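Osano signed until 2nd season, good or bad?

harish_t
So the club announced that Osano stays for two more seasons, and with a bigger salary than before. I want to ask what people think. I watched almost every home match and for me he was the weakest of the bowlers after December. He was slow in the field also. The wages for one player like this could pay for two young ones from the academy.

lobo_sreekumar
I disagree with nearly everything, sorry. Before December he was carrying the whole attack. Then he had the problem with his ankle and still played, as Reddy had nobody else fit. You can not punish a man for playing injured when the captain asks him.

harish_t
I don't punish him. I say only that two years is long for a bowler with a bad ankle. One year with an option, fine.

Revathi A
Harish, what is the salary? I did not see it written anywhere. People in the Nair Stand talk about it like they were in the room when he signed.

harish_t
It was in the local paper, without the exact number. "Improved terms" they wrote.

Revathi A
Improved terms can be a new parking place.

Dimska_End
I have followed this club for a long time and we always do the same. We keep the old player for one season too many, and the young one goes to Lodeck and takes wickets against us. It was the same with Nair's nephew. Osano is a good man, he signs every shirt, my daughter has his autograph. But he went for 3 wickets in his last five matches and he dropped the catch against Lodeck that everybody remembers.

lobo_sreekumar
That catch was with the sun straight in his eyes. I was sitting behind him and I could not see the ball either.

H. Hapeta
I am new here so please be kind. I coach the under-15 girls on the back field, and I see Osano there most evenings, bowling at one stump with no batsman. He changed his run-up. It is shorter now, and he lands more straight on the front foot. I don't know if it will help his pace but he looks more comfortable to me. Maybe the club saw this too and made the decision from it.

harish_t
This is useful, thank you. Do you think he lost speed with the shorter run?

H. Hapeta
A little, yes. He was never really fast -- he lives from the bounce and the line. My worry is more the long spells. After four overs he begins to fall to the left side again.

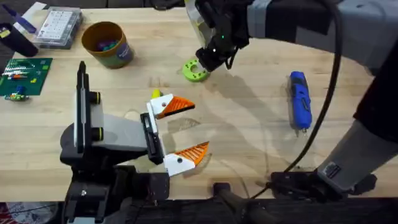 gopi_reddy_fan
The part about falling to the left is correct, and it was there already last season if you watch the old matches. A bowling action is a thing with two arms, and many people look only at the one that has the ball. The front arm must go up high and then pull down, and it gives the direction for everything after. In the photo the arm on the left has a tall black bracket standing up toward the middle of the table, and the other one reaches in from the upper right. Osano in his good months had his front arm tall like that bracket. When he is tired it drops early, then the head goes with it and the ball slides down the leg side. It can be fixed, but with a coach who stands there every day.

Revathi A
And do we have this coach? The club did not replace the last one.

gopi_reddy_fan
Not yet. I heard they are speaking with somebody, but I heard this in November also.

Dimska_End
So we pay for two years and the coach comes in the third.

lobo_sreekumar
You are too negative, all of you. Gate was 800 for the last home match, and it was 200 when he came to the club. People come to see him. I will renew my ticket and I will sit in the same seat.

harish_t
I will renew too, I never said I won't. I only want him to bat below number nine, please.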